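3.2 The stove corner

Of all the parts of a play kitchen, the stove is the one we most enjoyed studying. It gathers things. In the Cestia kitchens used at our Grullville site, the cooktop sits in a white countertop close to a tiled wall, and a small set of play food and one metal pot go with it. We logged 712 stretches of pretend cooking over the spring, ending in May, and the stove corner came up again and again as the place where a story got going.

Figure 2 gives two views of the corner. We were delighted by how little it takes to suggest a meal: a shiny pot, a carrot and a plain green block, which may stand for nearly any vegetable a child cares to name.

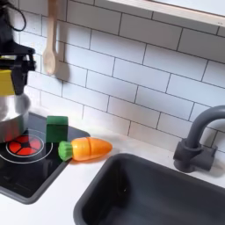
Figure 2a. Pot, green block and toy carrot at the stove. The red burner is printed on the black cooktop.

3.3 Plain and lifelike pieces

Catacutan's earlier work split play food into "plain" and "lifelike" pieces, and we kept that split. A plain piece has a simple shape and could be several foods. A lifelike piece is one food and is easily named. Our sets mixed the two on purpose – we wanted to see which kind reached the pot first, and what was said about it on the way.
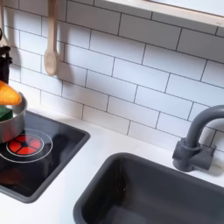

Figure 2b. The carrot above the saucepan, with the green piece at the pan.

Naming was the richest part of the talk we recorded. In 39 of the 200 stretches we coded in full, a plain piece changed its name at least once, going from bean to soap to "the spicy one" within a single soup. Lifelike pieces held on to their names far better. The carrot in Figure 2b, bright orange and narrowing to a rounded point, stayed a carrot in all but a handful of cases. Wall tools such as the wooden spoon hanging against the tiles had a wonderful range too, and Ekua Agyeman coded 31 uses of a spoon that had nothing to do with stirring. We return to these in Section 4, together with the Fallska sets, which had no wall tools.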